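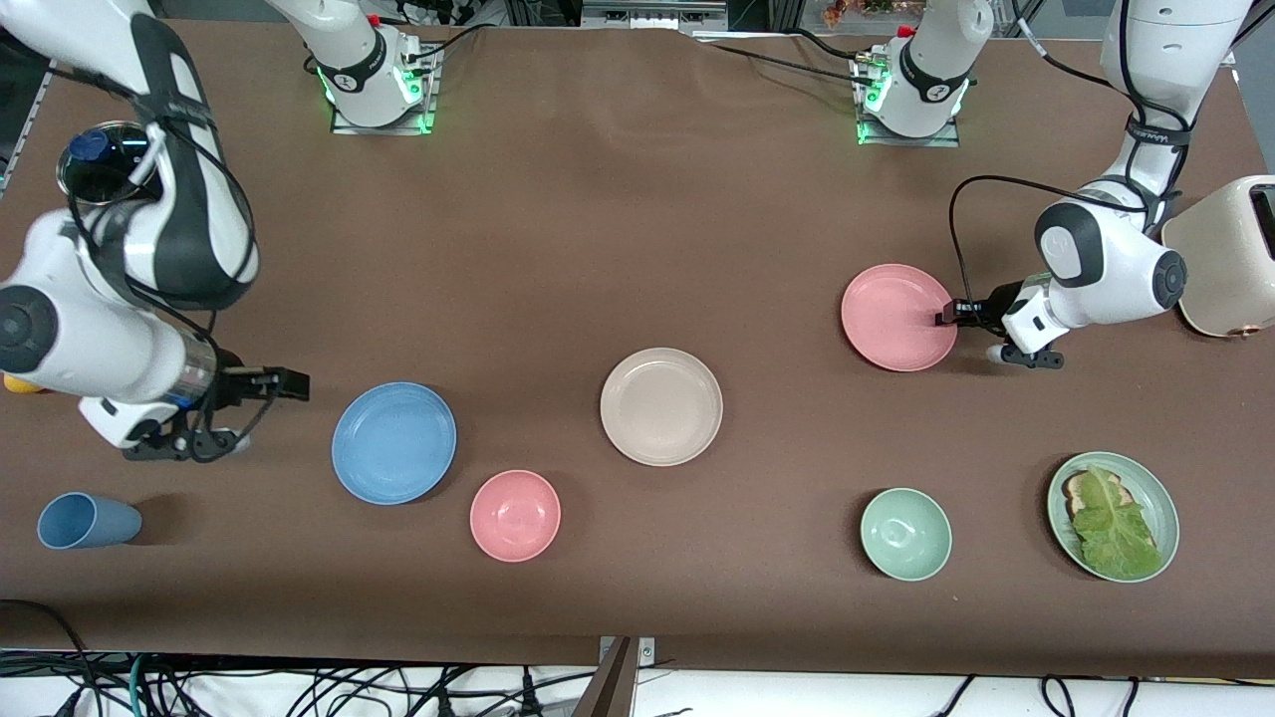 ## Session 9: Sets, bundles, and the price of the lid

Qusai Hijazi, Selling Things for a Living (evening section)

Last time we got as far as the discount sign and the damage it does. Please bring your notes on that, or borrow some from a person who took them. Tonight is about selling things in groups: the plate that comes with a bowl, the bowl that comes with a lid, and the customer who wanted a lid.

### Words we'll use

**Bundle.** Two or more products sold at one price. If you can also buy them one at a time, it's a *mixed* bundle. If you can't, it's a *pure* bundle, and you will hear about it from your customers.

**Set.** A bundle whose pieces look as though they belong together. The difference from a bundle is mostly paint, but people will pay for paint.

**Anchor.** The price a shopper carries around while looking at other prices. Shops like to choose it for them.

**Orphan.** A piece left behind after its set has been split. Every stockroom has a shelf of these, and the shelf is always full.

### Why bundle at all

The textbook answer is that people value things differently. Suppose one shopper loves plates and shrugs at cups, and a second is the other way around. Priced separately, you have to guess high or low on each and you lose somebody both times. Priced together, both shoppers may find the total fair, even though each of them thinks half of it is a bit silly.

This works best when tastes pull in opposite directions. If everyone who loves the plates also loves the cups, the bundle gains you very little except a bigger box.

The less textbook answer is that choosing is tiring. A person standing in an aisle after work doesn't want to assemble a table service from parts. They want to go home. A set says somebody else has done the thinking, and most of us find that worth a small premium, especially around dinner time.

### Case: Pluma and the picnic set

Pluma sold plastic tableware in bright colors from one shop and a modest website. In May the owner put together a picnic set and ordered 300 of them, boxed. The pieces had been selling well on their own, so the set was expected to sell better.

It didn't. Read the case sheet before you decide why, but keep these in mind:

- The set cost slightly more than its parts bought singly. The box was nice. It was not that nice.
- The loose pieces stayed on the next shelf, with their prices showing.
- Colors were mixed by the packer. Shoppers were seen opening boxes and swapping pieces until they had one they liked, and leaving a second box that no one would ever like.
- The website listed the set under "Gifts" and nowhere else. I have asked and there is no record of whose idea this was.

The shop down the road, Tosh, sold a similar set without a box, tied with string. Customers picked their own pieces and got the set price at the till. It was slower at the register and the string ran out constantly. It also sold.

Before anyone writes "string" in their answer – the string is not the lesson. I get this every year.

### Case: Javik's lids

Javik makes food containers and sells the lids separately. On paper this is sensible, as lids get lost and containers don't. In practice, a customer who finds out at home that the container has no lid does not admire the logic. Returns went up, and so did the length of the emails.

Javik's fix was to include a lid and raise the price, while still selling spare lids. The total paid by a typical buyer hardly moved. Complaints dropped off. People seem to mind a second charge a good deal more than they mind a larger first one, so think hard before you split off any part that the thing can't be used without.

### A short warning about add-ons

Dririne, the last case on your sheet, offered a protection plan on drinking cups. We'll discuss this when everyone has had something to eat.

### For next time

1. Read the Pluma case in full, including the table on the back, which last year's group did not discover.
2. Find 2 sets in a shop near you and work out what the pieces cost alone. Write down the difference and where the loose pieces were kept. Please don't open the boxes.
3. In one page, say what you would do with Pluma's unsold stock. "Have a sale" will be marked, but not warmly.

Pages are due at the start of class. If you'd like comments on a draft, send it early enough that I can read it before you've stopped caring.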